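**Progress report to the Tanner Fund: Cross-Border Family Law Advice Service, Borkport and Stevandale**

27th March

## Summary

The service advises couples whose marriage or civil partnership was registered in one country and who now need it recognised, amended or dissolved in another. In the period since December we opened 42 new cases and closed 20. Telephone enquiries stood at 547, against a target of 500 agreed with the Fund.

## Casework

Most new clients came to us after a register office or court had declined to act for want of jurisdiction. Residence remains the commonest difficulty. Several clients married abroad while on holiday and have never lived in the country concerned, so that neither court will readily hear a petition. Setsuko Hirose, our senior adviser, has prepared a standard letter for these cases, and two courts have accepted it in place of a sworn statement.

Waiting times for a first appointment in Stevandale are still longer than we would wish. A second adviser has been appointed and will begin once references are complete.
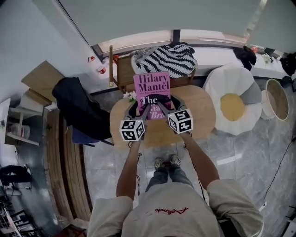
Settlement of personal property took up more adviser time than was planned. Where a couple cannot obtain a divorce, the division of household goods is often left open for years, and small items cause disputes out of proportion to their value. The revised inventory form now asks for books to be entered by author and binding, so that a hardcover Hilary Mantel, for instance, has its own line and is not lost under "contents of shelves". Ans Bakker has tested the form with clients in Borkport and reports fewer queries at the second meeting.

## Publications

The leaflet on recognition of foreign marriages was reprinted, and 713 copies have been sent out. The Wovetti translation is with the proofreader.

## Matters for the Fund

We ask for approval to move the unspent travel allowance to interpreting costs. A revised budget is attached.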